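Givano – equipment planning notes and data card

Hello, and thank you for opening this file! It goes with the small set of wrist camera stills that Lihua Hao and I keep beside the budget sheet, and it should help anyone planning what to buy for the next round in March (we have 850 pounds to spend, so please be gentle).

Spending so far: 100 on spare fingers from Trotier, 15 on cable ties. The second camera is still on the wish list – Lurileo have promised us a quote.

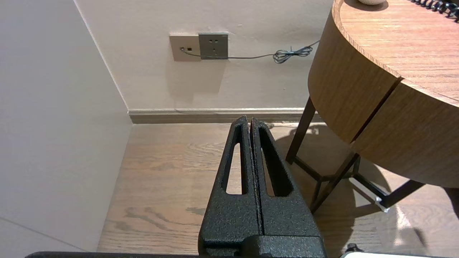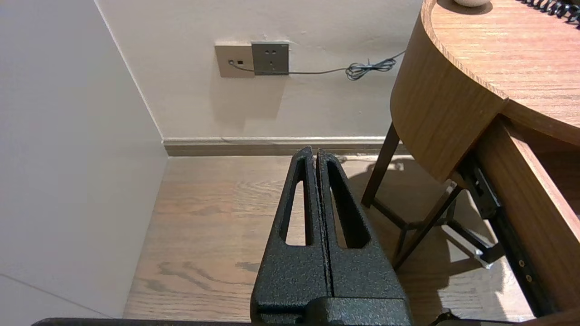
Black two-finger gripper in the corner by the wall sockets, with the round-edged wooden table on the right.

Should we buy a second gripper before a second camera?
Camera first, please. A spare set of fingers covers most of our mishaps, and a whole gripper would swallow almost everything that is left.

Prices go in the sheet with VAT included, and delivery on its own line.

Kept by Mark Anthony Tiongson. Last changed Monday, February 17, 2025.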